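Cuaderno de taller – febrero, 16:40

Sigo con lo de esta mañana, que lo dejé a medias. La segunda estación ya aguanta un turno entero sin que nadie le esté encima, y eso cambia bastante más de lo que yo esperaba. Hasta enero, clasificar las piezas pequeñas de Culico era cosa de dos personas de pie toda la mañana, cubeta va, cubeta viene. Ahora las prepara la máquina y nosotros miramos los rechazos. ¡Y qué descanso para la espalda!

Números, para que no se me olviden: lote de 1.000 piezas, 67 rechazadas. De esas revisé a mano las que pude antes de comer y casi todas eran piezas buenas mal agarradas, o sea que el problema sigue estando en cómo cierran los dedos y no en la visión. Bajé un punto la fuerza y el siguiente lote lo he dejado en 900, porque a Matau le falta material hasta que llegue el camión.

Ahora, lo que me tiene dándole vueltas desde ayer. Seema Tyagi preguntó en la reunión quién se queda con la estación por las tardes, y hubo un silencio larguísimo. Antes eso no era un puesto, era «el que esté libre». Pero si se para, alguien tiene que saber por qué se ha parado, y ahora mismo eso lo sabemos ella y yo (y yo a medias). 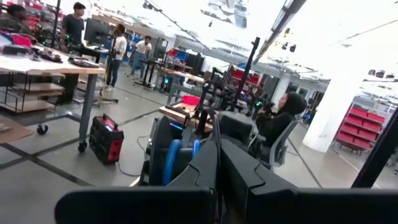 Mi propuesta – la apunto para defenderla luego – es que rotemos todos, también los de montaje. Una semana cada uno, con la hoja de paradas pegada al lado del teclado. Los de montaje conocen las piezas mucho mejor que nosotros, notan al tacto cuándo una viene con rebaba, y eso no lo tengo yo metido en ningún programa ni creo que lo meta este año.

Lo que no me gusta: se habla menos. Clasificando a mano te enterabas de todo, de quién se mudaba, de qué cliente venía enfadado. En Karndale les pasó lo mismo y acabaron moviendo la pausa del café para que coincidieran los dos grupos. Igual lo copiamos.

Pendiente:
Pedir a Nyanda las almohadillas de recambio para los dedos, las blandas.
Repetir el lote de 900 con la fuerza nueva y comparar rechazos.
Pasarle a Seema la hoja de paradas, que la mía tiene tachones y no la entiende ni mi madre.
Mirar por qué tarda tanto el arranque en frío, hoy roughly lo de siempre pero se me hizo eterno.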